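Grestum shares new training method for two-armed sorting
30/09/2025

I'm Hazel Mahmoud, I run the manipulation group at Grestum, and I get to write this one myself because I begged! Today we're releasing Clolura, our method for teaching a pair of robot arms to sort small, shiny things (the stuff that drives every vision system up the wall).

The short version: we train on 600 demonstrations, then let the policy practice on its own mistakes for 12 hours. In April we needed nearly 700 more demonstrations to get the same score, so yes, we're pretty happy.
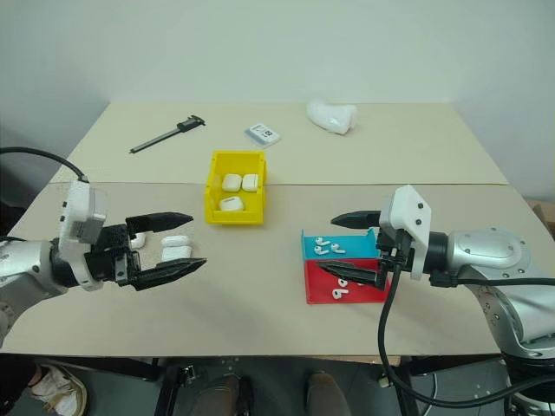 Two arms at the sorting table, with charging cases in the yellow bin and earbuds in the blue and red tray.

Earbud cases are my favorite test. They're white, they're glossy, they're rounded everywhere, and a bright reflection can look an awful lot like an edge. Clolura leans on the wrist view for the last bit of the reach, and that's where most of the gain comes from – the fingers close on the straighter lower body and leave the wide lid alone. 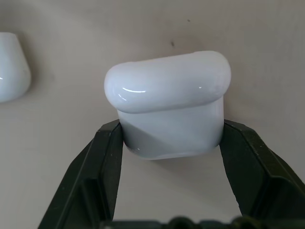
Getting the code

The paper and training code are up on the Grestum site now. Our partners at Stilum are already trying the method on their own parts, and I can't wait to hear how it goes. Press questions can come straight to me at the lab, and I do love talking about this!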